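플라마리 야구 편지, 월요일 아침에 보냅니다

10월 14일 월요일

다들 주말 잘 보내셨나요? 저는 토요일 내내 목이 쉬도록 소리를 질렀더니 일요일엔 집에서 손짓으로만 대화했습니다. 우리 동네 사회인 리그 준결승이 있었거든요. 노스타노 대 유판키! 지난 편지에서 제가 "이번엔 유판키가 무난하게 이긴다"고 큰소리쳤던 거 기억하시는 분들, 제발 잊어 주세요. 답장으로 놀리신 분들 이름은 다 적어 뒀습니다.

결과부터 말하자면 5 대 2, 노스타노가 이겼습니다. 그런데 점수만 보면 이 경기의 맛이 전혀 안 살아요. 7회까지 2 대 2였고, 그때까지 양쪽 선발이 둘 다 안 내려갔습니다. 요즘 동네 야구에서 이런 경기를 보기가 얼마나 힘든데요. 보통은 4회쯤 되면 볼넷이 줄줄이 나오고, 외야수는 앉았다 일어났다 하고, 관중석에서는 치킨이 먼저 동나는데(플라다누라 구장 매점은 늘 그렇죠) 토요일에는 다들 먹는 것도 잊고 봤어요.

제일 먼저 얘기하고 싶은 건 다니차 켈멘디입니다. 노스타노의 포수이자 7번 타자. 이분 야구를 몇 시즌째 보고 있는데, 저는 아직도 왜 7번에 있는지 모르겠어요. 8회초 1사 만루에서 나온 싹쓸이 2루타, 그거 공이 좋은 공도 아니었거든요. 바깥쪽으로 낮게 빠지는 변화구였는데 팔을 쭉 뻗어서 우중간으로 툭 밀어 쳤습니다. 우익수가 처음에 앞으로 한 발 나왔다가 뒤로 돌았는데 그 한 발이 컸어요. 주자 셋이 다 들어오는 동안 제 옆에 계시던 유판키 팬 아저씨는 조용히 모자를 벗어서 무릎에 올려놓으시더라고요. 저도 겉으로는 같이 한숨을 쉬었습니다만 속으로는 박수를 쳤어요. 그런 타격은 어느 팀 팬이든 박수를 쳐야죠.

사실 타격보다 더 좋았던 건 6회말 수비예요. 무사 2루에서 유판키가 번트를 댔는데 타구가 3루 쪽으로 꽤 잘 굴렀습니다. 투수는 왼손이라 몸이 1루 쪽으로 쏠려 있었고, 3루수는 베이스에 붙어야 할지 공을 잡아야 할지 망설이고 있었어요. 거기서 다니차가 마스크를 던지고 튀어나와 맨손으로 집어서 바로 3루에 던졌는데, 아웃! 주자가 반 발 늦었습니다. 그 플레이 하나로 1사 1루가 됐고 다음 타자가 병살타를 치면서 이닝이 끝났죠. 만약 3루에서 살았으면 무사 1, 3루였을 테니 희생플라이 하나로도 점수가 났을 거예요. 저는 이 장면이 결승타보다 컸다고 봅니다. 반론은 답장으로 받을게요.

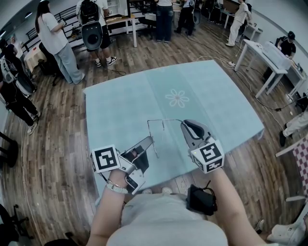
결승전은 몇 이닝 경기로 치르나요?
9이닝 정식 경기로 치릅니다. 정규 시즌의 7이닝제는 결승에 적용하지 않고, 9회까지 동점이면 연장은 승부치기로 바로 들어갑니다.

이 질문이 지난주에 제일 많이 들어와서 먼저 적어 뒀어요. 준결승도 9이닝이었는데, 그걸 모르고 7회 끝나고 짐 싸서 나가신 분들이 꽤 계셨다고 하더라고요. 8회초를 통째로 놓치신 거잖아요. 생각만 해도 제가 다 속이 쓰립니다.

유판키 얘기도 해야겠죠. 저는 7회까지의 투수 운용에는 불만이 없습니다. 선발이 잘 던지고 있었고, 직구가 5회보다 7회에 더 좋아 보였어요. 문제는 8회초 첫 타자였습니다. 풀카운트에서 볼넷을 내줬는데 그때 어깨를 한 번 돌리더라고요. 다음 타자한테 안타, 그다음이 번트 실패로 1아웃, 그리고 또 볼넷. 여기서 감독님이 마운드에 올라갔다가 그냥 내려오셨습니다. 불펜에서는 이미 한 명이 몸을 다 풀고 서 있었는데 말이죠! 경기 끝나고 감독님 말씀으로는 선발이 본인 입으로 한 타자만 더 상대하겠다고 했답니다. 이해는 가요. 올해 내내 팀을 끌고 온 투수가 그렇게 말하면 저라도 공을 뺏지 못했을 것 같아요. 그래도 그 한 타자가 하필 다니차였다는 게 참.

타선도 아쉬웠습니다. 1회와 3회에 한 점씩 뽑고는 그 뒤로 득점권에서 시원한 타구가 안 나왔어요. 특히 초구를 너무 쉽게 쳤습니다. 노스타노 배터리가 3회부터는 아예 초구에 느린 공을 던져서 땅볼을 유도하던데, 그걸 5회쯤에는 눈치챘어야 하지 않나 싶고요. (관중석에서 보면 다 쉬워 보이죠. 저도 압니다. 저는 고등학교 때 후보 2루수였고 통산 도루가 하나예요.) 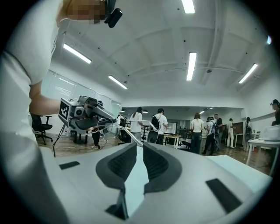 그리고 주루. 유판키는 원래 발이 빠른 팀인데 토요일에는 도루 시도를 거의 안 했어요. 다니차의 어깨를 의식한 거겠죠. 1루 주자가 리드를 한 발 덜 잡으니까 안타가 나와도 3루까지 못 가고 2루에서 멈추고, 그러면 또 안타가 하나 더 필요해지고. 좋은 포수가 있으면 공을 던지지 않고도 경기를 바꾼다는 말을 예전부터 들었는데, 이번에는 눈으로 본 기분이에요. 4회말 선두 타자가 나갔을 때 한 번쯤 뛰어 봤으면 어땠을까, 집에 오는 버스에서 계속 그 생각을 했습니다.

관중 얘기도 조금만. 토요일 입장객이 800명이었답니다. 플라다누라 구장에서 준결승에 이만큼 온 건 제가 다니기 시작한 뒤로 처음이에요. 3루 쪽 잔디석까지 꽉 차서 돗자리 펼 자리가 없었고, 늦게 오신 분들은 외야 펜스 뒤에 서서 보셨어요. 응원은 노스타노 쪽이 조금 더 컸습니다. 북을 새로 장만했는지 소리가 아주 묵직해서 8회에는 의자가 울릴 정도였어요. 유판키 응원단도 다음 시즌에는 뭔가 준비를 하셔야겠습니다. 탬버린으로는 안 돼요, 탬버린으로는.

결승 상대는 정규 시즌 1위로 먼저 올라가 있던 플라마리입니다. 네, 이 편지 이름에도 들어 있는 우리 동네 팀이요! 그래서 이제부터는 공정한 척을 좀 덜 하려고 합니다. 시즌 맞대결에서는 우리가 앞섰지만 다니차가 부상으로 빠졌던 경기가 섞여 있어서 그 전적은 별로 믿음이 안 가요. 제가 제일 걱정하는 건 우리 하위 타선입니다. 노스타노 투수들은 7, 8, 9번한테 절대 볼넷을 안 주려고 가운데로 던지는데, 우리 하위 타선은 또 그걸 가만히 쳐다보는 버릇이 있잖아요. 제발 치세요. 가운데로 오면 그냥 치세요!

반대로 기대하는 건 수비입니다. 유격수와 2루수 호흡이 시즌 초랑은 비교가 안 되게 좋아졌고, 중견수는 요즘 웬만한 타구는 다 따라갑니다. 초반 3이닝만 실점 없이 넘기면 해볼 만하다고 봐요. 예측은 안 하겠습니다. 준결승 예측으로 충분히 혼났으니까요. (정 궁금하시면 답장 주세요, 몰래 알려 드릴게요.)

안내 몇 가지 드리고 마칠게요. 결승전 응원 수건은 매표소 옆에서 선착순 100명에게 나눠 드립니다. 지난번처럼 한 분이 가족 것까지 미리 받아 가실 수는 없고, 함께 오신 분만 한 장씩 받으실 수 있어요. 주차장은 일찍 차니까 버스를 타시는 게 속 편합니다. 비가 오면 경기는 다음 날 같은 시간으로 밀리고 표는 그대로 쓰시면 됩니다.

시즌이 끝나도 이 편지는 계속 갑니다. 12월에는 올해의 수비 장면을 독자 투표로 뽑을 생각인데, 후보 추천은 지금부터 받을게요. 경기와 이닝만 대충 적어 보내 주셔도 제가 기록지를 뒤져서 찾아보겠습니다. 저는 6회말 그 번트 수비에 벌써 한 표 던졌어요.

그럼 결승전 때 1루 쪽에서 만나요. 목캔디 챙겨 갈 테니 필요하신 분은 와서 하나씩 가져가세요!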